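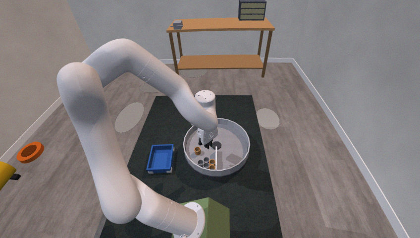 Ticket: Sturnus cell, gripper stops short over the cup bin
3 min read

Opened by Giang Âu, Wednesday, November 6, 2019

Hi all! So the sim version of our sorting cell has been driving me a bit nuts since I merged the new scene file. The arm goes down into the round bin, gets its fingers right over the floor, and then the planner throws a collision warning and quits. I ran the cup pick 10 times and got the warning on 7 of them. The real arm in Riihimäki does the same moves without a complaint (Hilkka Koivisto checked for me, thank you!).

What I tried first:

- Restarted the sim. Same thing.
- Dropped approach speed from 100 percent to 30. Same warning, only slower to arrive.
- Pulled the blue tray out of the planner's collision list. No change, so I put it back.

Then Waqas asked if I'd looked at the divider, and I hadn't. The panel you see standing up in the bin is thin, but the collision shape behind it was a fat box left over from the May layout, and it stuck out well past the panel on both sides. Any grip near the middle was going to clip it. I swapped in a box that matches the panel, saved the scene and sent the arm to its hover pose to have a look from the other side of the table.

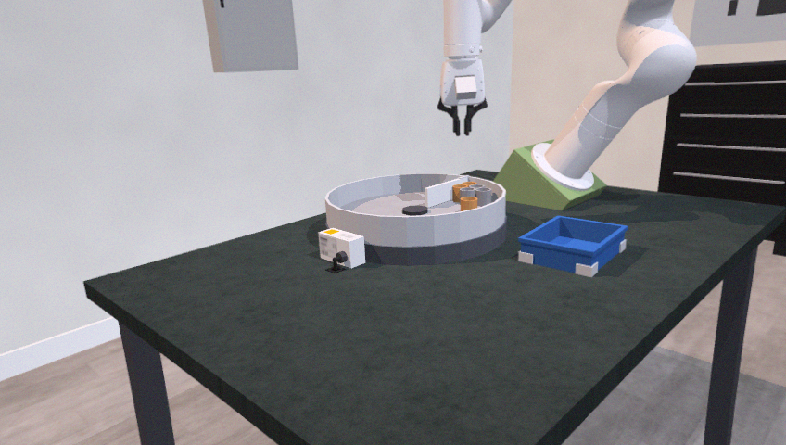 Hover pose over the round tray, gripper empty, orange and gray cups beside the divider.

I've rerun the pick with the new shape and the warning is gone. I also nudged the safety margin on the fingers back up to the default, as I'd shaved it down on Monday while I was guessing (sorry, Marjatta, I should have put that in the notes!).

Still open: the rim has its own collision mesh and I haven't compared that one yet. Toivo, could you pull the old one from the Gustusgate branch when you get a minute? I'm leaving the ticket open until I have it.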